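The Salt Road to Mokside

When Gilles Masson came back to the village of Royer, the bus driver did not recognise him. He paid for the ticket, sat behind the driver, and for the whole way they looked at the same road without speaking. It was April and the fields were still brown. Near the bridge the driver said, "You are for the hotel?" and Gilles answered, "No, I am for the house of my aunt."

The house stood at the end of the salt road, number 19, with the shutters closed. His aunt had died in the winter. She had left him the house, the garden with the two pear trees, and a letter of one page in which she asked him to finish what was in the kitchen. She did not write what it was.

He opened the door with difficulty. The wood had grown fat from the rain. Inside it smelled of candles and old paper, and for a moment he was nine years old again and afraid that he had dirt on his shoes.

In the kitchen he found soup plates, a radio without a back, and more than 100 envelopes tied with string. Every envelope had a name on it. He knew some of the names. The baker was there, and the baker's father, and a woman who had taught him to swim in the river at Mokside and who had afterwards gone away with a sailor, or so people said. The envelopes were not closed. He took out the first one and read: "You owe me 331 francs and I forgive it."

He read the second. "You told my sister a lie about me in the church. I forgive it also, but I was angry for a long time."

He sat down on the floor. 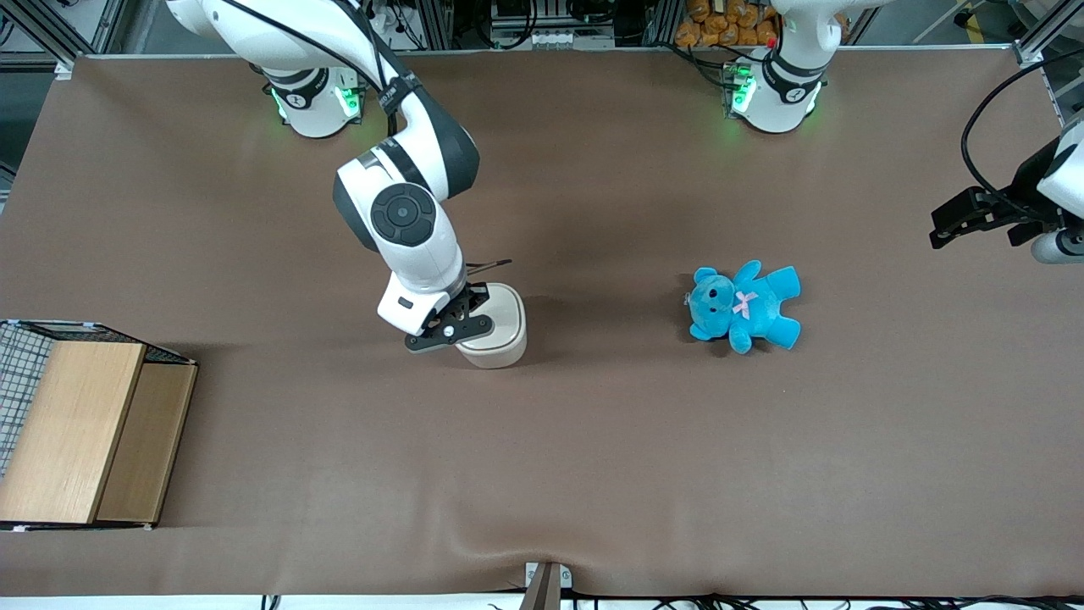
A squat container with a slightly rounded lid.

By evening he had read half of them. Some were only one line. Others were long, and in these his aunt had a voice he had never heard from her – quick, a little cruel, very funny. She had forgiven the priest for his singing. She had forgiven the town of Jetari, the whole town, for a wedding in the rain. In one envelope there was no letter at all, only a button.

At the bottom he found his own name.

He did not open it. He put on his coat, took the first envelope and walked to the bakery. The baker was washing the floor. He was old now and his hands shook, and he dried them on his apron before he accepted the paper. He read it standing up. Then he went to the drawer and began to count money.

"She says that she forgives it," said Gilles.

"I can read," said the baker. He went on counting.

Gilles stayed eleven days in Royer. Each morning he took ten envelopes and walked. Some people thanked him, and one closed the door on his foot. The swimming teacher was in the cemetery at Mokside, with no sailor beside her, so he put the letter under a stone and waited there until the church clock struck noon.

On the last evening he made coffee and took out the envelope with his name. The string had left a thin line across it. He thought about the summer of the broken window, and the summer when he had not come, and the ones after it.

Outside, the bus was turning at the end of the salt road with its lamps on. He let it go, and looked for a knife to cut some bread.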